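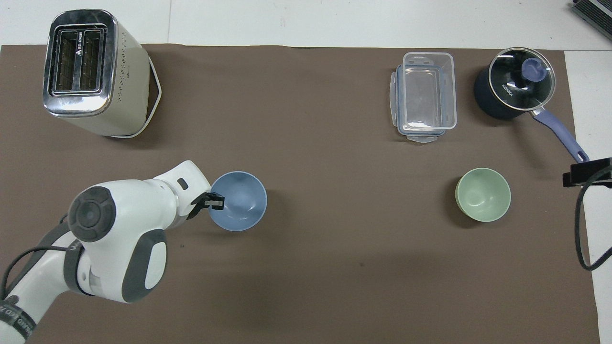 Ticket 317 - Breaker trips when toaster and kettle run together
Opened by: Arwel Rees
Opened: November 14, 2021
Site: Markow, kitchen, second floor
Status: Closed

Reported problem
The breaker for the counter outlets trips most mornings. The user says it happens within a couple of minutes of starting the toaster while the kettle is heating. Either one on its own runs fine.

Checks
Panel is a Grerkik, older type. Counter outlets are on circuit 23, 15 amp, shared with the fridge and the under-cabinet lights. Drawing on the panel door shows two counter circuits. Only one is in use.

Kettle alone, 5 minutes: no trip.
Toaster alone, three cycles: no trip.
Kettle and toaster together: tripped in 60 seconds.
Same test with fridge unplugged: tripped again, slightly later.

Swapped in a spare kettle (Cultar) to rule out a fault in the first one. Same result. No scorch marks at the outlets, terminals tight. Breaker is doing its job - the load is too high for the circuit.

Action
Traced the unused counter circuit. The cable ends in a blanked box behind the microwave shelf. Nazarenko fitted a new 20 amp GFCI outlet there and labeled the breaker. Kettle moved to the new outlet.

Retest
Kettle, toaster and fridge running together, full toast cycle, repeated 2 times. No trip.

Notes
Panel door drawing is wrong for circuits 9 and 11 as well - separate ticket needed. User asked to leave the power strip off the counter.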